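Kitchen gallery 4: Chopsticks, knife and flatware at Umberg

Notes by Kinga Szilágyi, revised 26th April

Earlier pages in this series covered dry goods, pans and the under-sink cabinet. Page 4 covers the small utensils: chopsticks, the everyday spoon and fork, and the covered knife. Between them they take up very little volume and generate most of the complaints on the message board, mainly because they are long, thin and awkward to store in anything designed for Western flatware.

The drawer to the left of the cooktop has an inside width of 388 mm. The Vrabec tray that came with it splits that width into equal channels, and the channels are too short for full-length cooking chopsticks laid straight. Stored on the diagonal, the chopsticks ride up over the dividers and catch on the cabinet frame when the drawer is opened. The tray was removed in December and the long items moved to upright storage.

Sorting surface

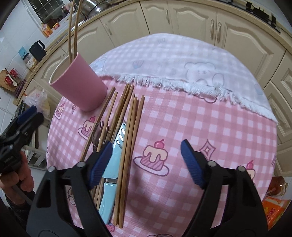

Upright storage only works if everything is laid out and sorted before it goes back. Do this on the table and not on the counter, where round sticks roll toward the wall. A cloth gives enough friction to stop most of that. The gingham one with the cake and cherry print serves well, and the matte pink cup at the left is the container now used for chopsticks. Sticks go in one at a time or in pairs. A full handful tends to jam at the rim.

Sort by length first, then by end profile. Square-ended sticks can be stood in any order, but they should all go in the same way up. Tanuomi-style lacquered sticks, if anyone brings them, should be kept out of the cup altogether, as the finish chips where the tips strike the base.

Put the metal pieces to one side before starting. A fork left in the bundle will hook the sticks on either side of it, and the tines mark soft wood.

Checking for straightness

A warped stick is easier to find upright than flat. Hold it vertically by the middle, sight along it against something with straight edges, and give it a quarter turn. Wall tile makes a good reference because of the grout lines. A bow that shows in only one position is usually uneven drying. If it shows in every position, the stick is twisted and should be retired to garden labels.

Danjuma Effiong asked whether pairs should be matched before this check or after it. After. Matching first means breaking up a pair whenever one stick fails.

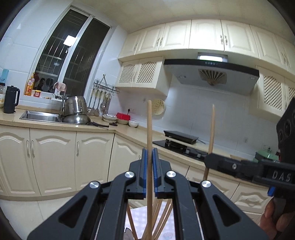 Matching itself is quick. Stand both sticks on their thick ends on a hard surface and compare the tips. A difference in height of a couple of millimeters is acceptable for cooking but annoying at the table. Grain and color are secondary, although pairs from the same batch tend to wear at the same rate and are worth keeping together for that reason.

Pairs are not tied or banded in storage. Rubber bands were tried and left a dark ring on untreated wood – the mark did not sand out cleanly. Cotton thread worked, but it had to be untied at every meal and most of it ended up on the floor.

Sticks with a rough tip get two passes with fine paper and a wipe of food-grade mineral oil. The Estov oil on the upper shelf is suitable. Let the oil stand overnight and wipe off what has not soaked in. Do not return oiled sticks to the cup the same evening.

The covered knife

The knife is stored with its cover on, flat, and never in the cup. Point-down storage blunts the tip, and point-up storage with a loose cover is a hazard to whoever reaches past it. Titilayo Wike proposed a magnetic rail next to the wall cabinet. The rail would solve the storage problem, but the cover would then have nowhere to live, so the proposal has been parked.

Handling sequence for sorting days: chopsticks first, flatware second, knife last. Keep the knife parallel to the sticks when it shares the table with them, so that it can be lifted without sweeping anything aside. Check that the cover is fully seated before picking the knife up, and hold it by the handle.

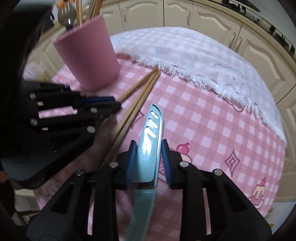 Cleaning and drying

Wash wooden sticks by hand in warm water, rinse, and roll them once in a dry towel. They should then lie flat with a gap between each until they feel dry at the thick end, which is the last part to lose moisture. Only after that do they go into the cup.

Wash the knife and its cover separately. The inside of the cover needs a narrow bottle brush. Sharpening is done on the 2,000 grit stone, and the cover stays off until the blade has been rinsed and dried.

The cup is washed whenever the sticks are out of it. Residue collects in the angle between wall and base, and a long-handled sponge reaches it.

Weights and open items

A bundle of table chopsticks from the Isidine order weighed 117 g before oiling and nearly 9 g more after. The gain was larger than expected, and the bundle will be weighed again when the oil has had time to cure.

Janaka Selvanayagam has the measurements for a replacement drawer insert with one long channel and several short ones. If it is built, the spoon and fork go in the short channels and the knife takes the long one. The chopsticks stay upright.

Tamunoemi Ogunleye is keeping the list of retired sticks. Add the length and the reason for removal.

Next page: Lids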